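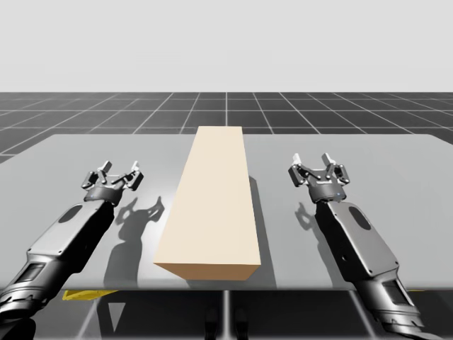 Julirberg will release Virág, its operating system for phones and tablets, to app developers on 30th June, and we can't wait to see what they build with it! Developers get the full toolkit plus four sample apps. The first phones running Virág, made by our partner Brultberg, are due in stores in December.

"We've spent three years on this, and the early testers keep sending us wonderful ideas," said Krisztina Bárány, head of developer relations at Julirberg. "Please keep them coming."

Sign-up is free and open now through the Tedberg developer portal.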